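Orell Long Pile Throw
Color: Silver Lilac

Product overview

The Orell is a large and heavy throw with very long pile, made for sofas, reading chairs and the foot of the bed. We developed it with our weaving partner Bivalus, who makes the backing cloth for us and also does the finishing. The pile is long enough that your hand disappears in it. Customers who know our shorter Groltley throw often ask which one is warmer. The Orell is warmer, but it needs more space and more care, so please read the washing part before you order.

Silver Lilac is the color we sell the most. In daylight from the window it looks mostly gray. Under a warm lamp in the evening the violet comes forward a little. If you want a pure gray without any violet, please choose Slate.

What is it made of

Pile: modacrylic and polyester, mixed lengths
Backing: brushed polyester, 3 layers at the hem
Weight: 1,425 grams in the single size
Density of the pile: 600 grams per square meter
Hem: turned and stitched two times
Origin of backing cloth: Bivalus, Lagos workshop

No animal fur is used in this product or in any other product of ours. The long hairs and the short hairs are not the same fiber. The short ones stand close to the backing and keep the air inside, the long ones lie over them and give the soft surface. When you part the pile with your fingers you can find the shorter layer underneath.

Sizes

The single size is for one person on a chair or a short sofa. The double size covers the seat of a normal three-seat sofa, and it can also lie across a bed. We do not make a full bedspread, because at that size the throw becomes too heavy to wash at home.

If you are between two sizes, Zulema Huenchumán in our customer office can advise you. Write her the width of your sofa measured between the arms, not from outside to outside.

First days at home

The throw is packed under pressure, and the pile arrives flat. Shake it well, outside if you can, and hang it over a door or a railing until the next morning. Some loose hairs will come out in the first week. They come from the cutting of the edges. A second shaking after a few days takes care of most of it. If it still sheds after the first wash, please contact us and we will exchange it.

Washing and drying

Wash alone, cold, on the gentle program, with a liquid detergent. Powder stays between the hairs and is difficult to rinse out. Do not use fabric softener. It makes the long fibers stick together at the tips, and this we can not repair.

Dry it flat or over two lines. No tumble dryer, no iron, no radiator. While the pile is still a little damp, go through it with a wide comb, beginning at the tips and working slowly down to the backing. A pet brush with rounded pins is also good. Small clumps should be opened by hand first.

For the summer, store it folded loosely in a cotton bag. Vacuum bags press the pile too much and it can take a long time to stand up again.

How we test it

The pile is rubbed 1,000 times with a dry cloth and then compared with a new piece from the same roll. Nicanor Rivadeneira, who is responsible for our quality, changed the limit for matting last October, and it is now stricter than before. Pieces that do not reach it are sold as second choice, without the label.
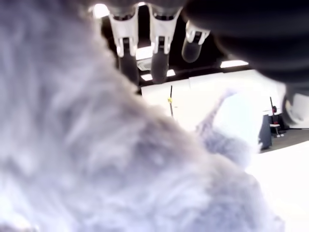 Silver Lilac, long pile, seen from close.

Questions we receive often

Is it good for people with allergies?
The fibers are synthetic, but a long pile collects dust like any other. Shake it every week and wash it when needed.

My cat sleeps on it. Is this a problem?
Claws can pull single hairs but they do not open the backing. Cut a pulled hair with scissors, do not tear it.

Can I get a sample?
Yes. We send a small square of any color by letter. You do not need to return it.

Is there a matching cushion?
A cushion cover in Silver Lilac and Slate is sold separately. The zipper is on the back side. The filling is not included.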